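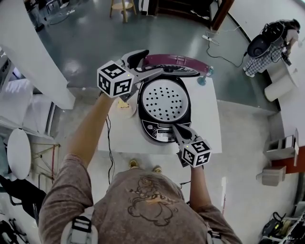
Steaming buns in the rice cooker

I bought my rice cooker in September for 31 dollars from a woman in Bredton who was moving. For the first few weeks I only made rice in it. The steaming plate stayed in the drawer with the measuring cup.

Then Catarina Garcia came over with a bag of frozen buns and asked where my steamer was. I don't own one. She said the cooker would do, and we've been using it that way since.

The plate is the part with all the holes. It sits over the pot, inside the rim, and the lid closes on top of it. Mine is white and it stains if you steam carrots or beets on it, so I put a piece of parchment down first for those.

What I do now

Two cups of water in the pot for anything frozen. One cup is enough for leftovers. I set the plate in, put the food on it with some space between the pieces, shut the lid and press the steam button. Frozen buns take 18 minutes. Half a sweet potato takes longer, and I check it with a fork.

I open the lid all the way when it's done and wait a minute before reaching in. The inside of the lid drips, mostly toward the back, so I keep a dish towel there. A small plate goes next to the cooker before I start - otherwise I end up walking across the kitchen with a hot bun in my fingers.

Rice at the same time

This works, with limits. I cook one cup of rice under the plate and steam vegetables over it. With two cups the rice came up and touched the plate, and I had to scrub grains out of the holes with a toothpick. Fish over rice is fine if you like the rice to taste of fish. Willy Verstraete does. I don't.

Cleaning

I wash the plate right after eating. The lid gets wiped inside and around the rim with a damp cloth, and the buttons get a dry one. Then I leave it open on the table until evening so it doesn't smell the next time.

Next I want to try custard in small cups. I'll write down the times if it sets.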